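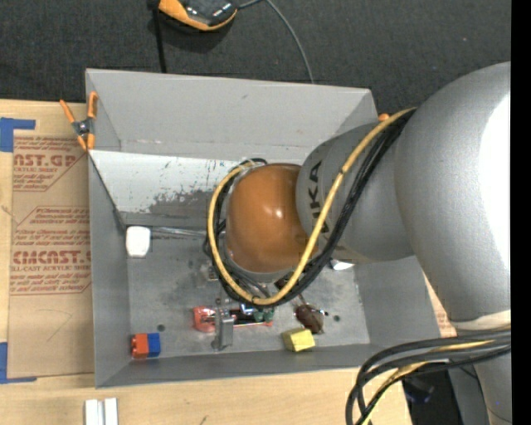 The planner gave up at 14 minutes past two in the morning, on attempt 2783. The log said "no collision-free path" and nothing more. She scrolled back through the night's run with her coffee on the arm of the chair. Drevance had shipped the new cost map in June, and it had been timid ever since. It treated the yellow block by the near wall as though the wall had grown a tooth. It disliked the clamp on the rim even more.

She opened the config and cut the wall margin to 6 millimeters. Then she ran the whole set again in the simulator. Over 46 grasps came back green, then one red.

She played the red one at quarter speed. The wrist turned the long way, and the cable went tight across a link that the model drew bare.

"You don't know you have a cable," she said to the screen.

She opened a new file, typed "cable" at the top, and started entering bend radii.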